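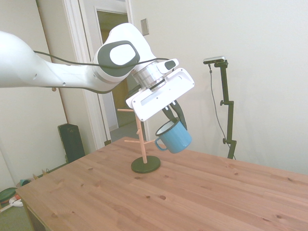
Subject: Re: Mug trees, yes or no?
Date: 2026-08-23
To: the Batatthorpe kitchens and homes list

> We've got 18 mugs in a cupboard meant for half that, and every
> time I open the door I'm braced for one to land on my foot. My
> sister swears by a mug tree but I remember my nan's and it fell
> over if you breathed on it. Are they any better now? Also does
> hanging them chip the enamel ones? We have two of those and I'm
> fond of them.

Yes from me, with a few grumbles!

I've had mine since April. It's a plain pale wooden pole with thin wooden pegs and a round flat dark green base, and I put it on the pine table because the worktop was already full of toaster and bread bin. I got it from the Muli shop in Navarmont, the one down the steps by the bus stop (they do a smaller one as well but the pegs were too close together for anything bigger than an espresso cup, so have a good look before you hand over your money).

The falling over business is all about how you load it. If you put the heavy stoneware on one side and nothing on the other then yes, it'll lean, and your nan's probably had a tiny base too. I do the bottom pegs first, one side then the other, and keep the light mugs for the top. Taking them off goes the other way round, top ones first. It sounds a faff but you stop thinking about it after a week or so.

On the enamel — I've got a light blue one, white inside with the thin dark rim, and it lives on the tree quite happily. The finish looks a bit worn but it had years of camping before it ever saw a peg, so I don't blame the tree. Enamel tends to go at the rim when it's knocked against something, so I leave the peg next to it free and turn the mug so the handle faces the pole before I bring it in. Slide it on, let it drop the last little bit, done. Dry it properly round the rim first or you'll get rust wherever there's already a chip.

Grumbles: they do gather dust if you don't use them in rotation, and the handles on some mugs are just too small or too thick. My big Vullamlow soup mug won't go on at all, it sticks out like an elbow and bangs into its neighbour — that one's gone back in the cupboard with the jugs.

You won't get 18 on one tree, by the way. I'd pick out the ones you really drink from and leave the rest where they are, or have a second tree if you've got the table for it. We'd been hoarding as well and 2 carrier bags of mugs went to the charity shop. I only miss the one with the puffin on it.

Does anyone know what to put on dry pegs? Mine have gone a bit rough and I wondered about the oil I use on the chopping board.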